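I went to the open day at Fornovico in May hoping for free coffee, and I came home wanting to redo my whole junk drawer! They had the sorting demo up on the big screens, all run in the simulator, and I stayed for two rounds of it. The arm at the back of the table is bolted to its own block, and the bins stand in a row on a pegboard mat.

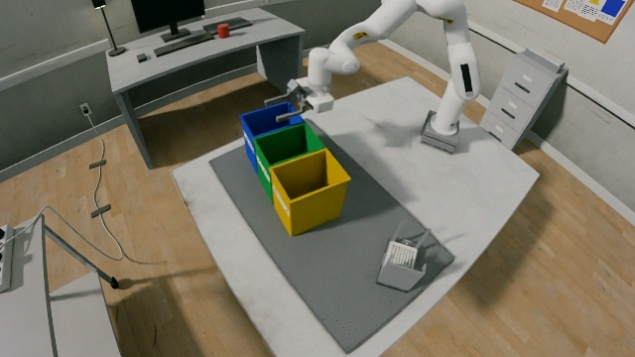 So, tip one: give every bin its own color. I'd been using 34 matching jars for screws and washers (don't ask) and opening half of them to find one hook. Now it's yellow for fasteners, green for hooks, blue for electrical bits.

Tip two is to push the bins right up against each other -- no gaps for washers to slide into. And label the side you'll be facing, because the lids always end up on the wrong bin. 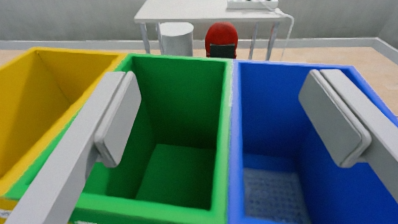

*Posted by Duangjai Phetsri in Workshop & Garage*

Tip three, go wide at the top. If your whole hand doesn't fit with your fingers spread, you'll end up tipping the thing out on the bench. I cut a scrap of rubber mesh for the bottom of my blue one and the fuses stay put.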